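Back-to-school stationery: questions parents keep sending us

We run a small parents' page for the Skorkgate area and get the same questions every August. These are our answers. We don't sell anything and no shop gives us anything.

Do I have to buy everything on the school's list?

No, whatever the tone of the letter. Look for the words "required" and "recommended", and if neither appears, email the office and ask. The Darolwood list last year ran to 31 items, among them a stencil, two kinds of tracing paper and a "reading pointer". Our own children came home in July with most of these still in the wrapper. We'd buy the pens, pencils, ruler, rubber and glue, then wait for a teacher to ask for the rest.

Are the ready-made packs good value?

We doubt it. The shop in town, Pētersons, sells a filled pack with a picture of a smiling owl on the box, and the claim on the shelf is that you save money against buying each thing alone. You might, if you wanted each thing. Take out the stencil, the stickers and the tiny stapler and the sum looks a good deal worse. Packs do save you a trip, and for some families in the last week of August that's a fair reason to get one. Just don't call it a bargain.

What about pens that claim to last a whole year?

The Akel multipack says each pen will write for 500 pages. We'd like to know whose pages, and how big the writing was. A child of eight doesn't run a pen dry anyway. They lose it, lend it, chew it or leave the cap off. Buy cheap ones and keep half at home.

Is a dearer pencil case worth it?

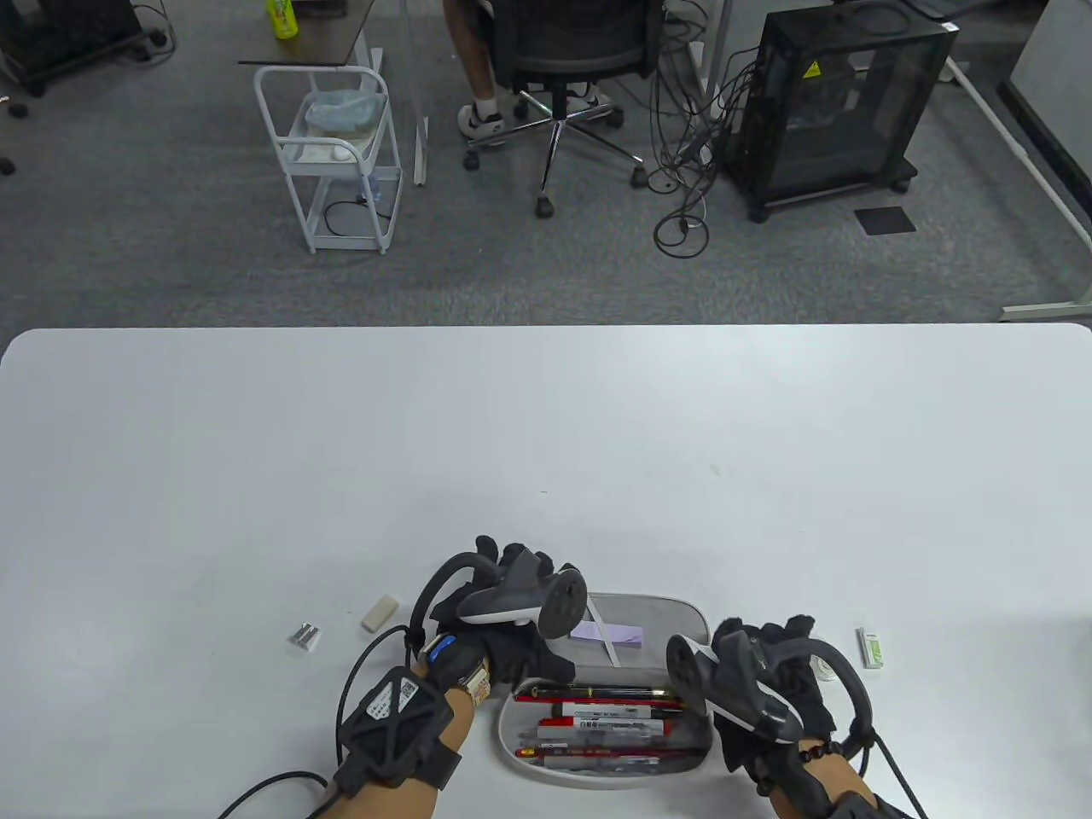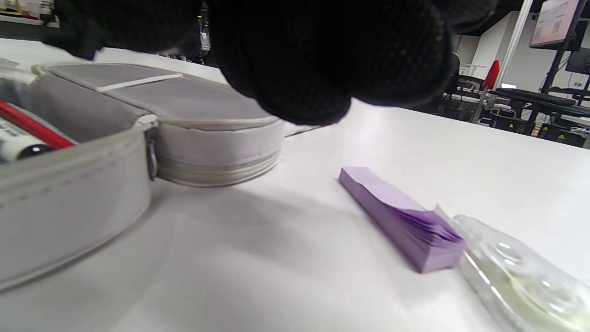
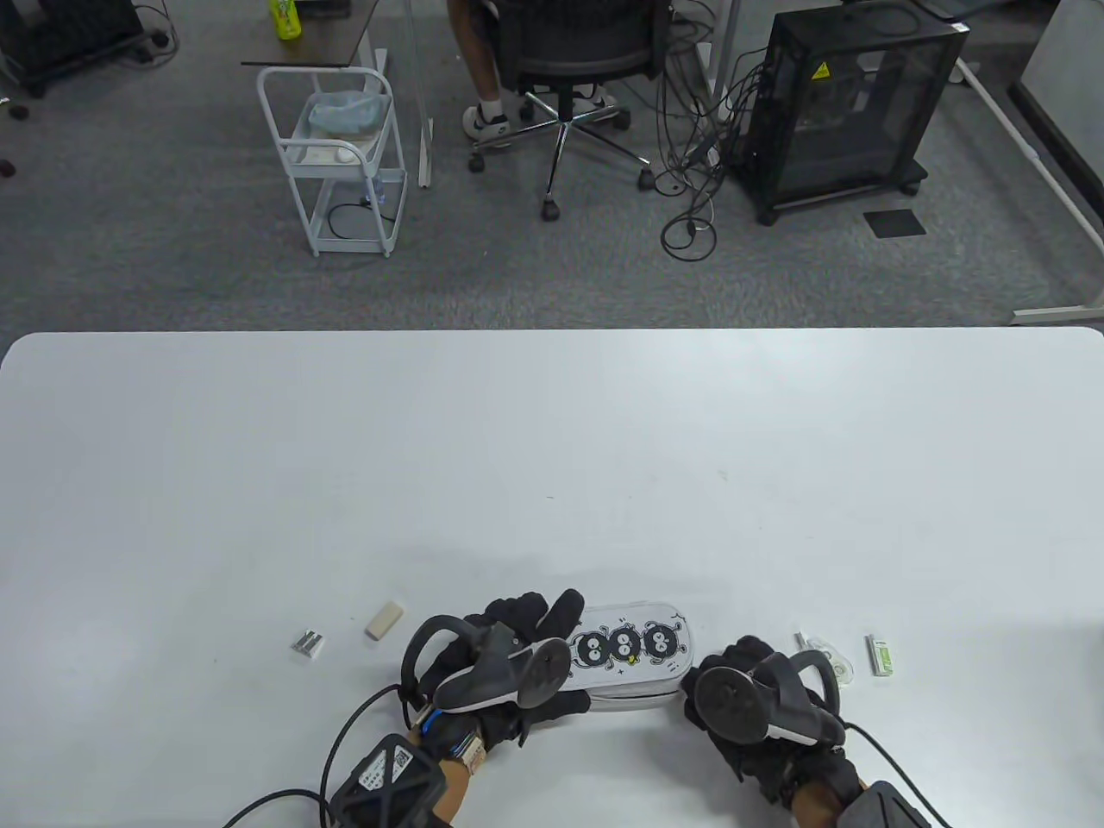 Price tells you very little about how long a pencil case will last, and the words on the label tell you less. "Tough" and "school-proof" mean whatever the maker wants them to mean. We'd look at the zip first, then at whether your child can find things without tipping the lot onto the desk. The pale grey one lying open in the second picture has a darker panel inside the lid with a thin white elastic strap across it, and straps like that split opinion among our readers. Some swear by them for keeping the ruler in place. Our view is that they hold things nicely in the shop and are ignored by the second week of term. If you'd pay the same without the strap, fine. Don't pay extra for it.

Will my child grow out of a cartoon one?

Probably, and sooner than you'd like. We still wouldn't refuse it. A plain case chosen by a parent tends to get "lost" too. Do check the school's rules first, as a few ban characters on bags and cases, for reasons we have never seen properly explained.

Does the school really need us to label every pencil?

They ask. We've done it, one whole evening of it, and the pencils vanished at the normal rate. Label the case, the water bottle and anything with a battery. Small printed labels cost more than a strip of masking tape and a biro, and come off in much the same way.

Is it cheaper to shop early?

Sometimes. The big signs saying up to 70 per cent off usually hang over the things you weren't going to buy, such as last year's diaries. Note down a few prices in June if you can be bothered, then look again in August. One of us did, and the glue sticks had gone up before they came "down". October is the cheap month in our experience, which is no help with a first day of term but is a good time to stock up for spring.

Should I get a scientific calculator now, to be ready?

Wait. Schools change their minds about the model, and a calculator bought two years ahead can turn out to be the wrong one. The office will tell you when it's needed, often at very short notice.

Can I send in used things?

Yes, and please do. No school here has ever turned away a second-hand ruler. The swap box in Skorkgate library takes clean cases, unused books and working pens. Leave things at the desk before 5 and they'll go out the next morning. Felt tips aren't accepted unless you've tried every one on paper first.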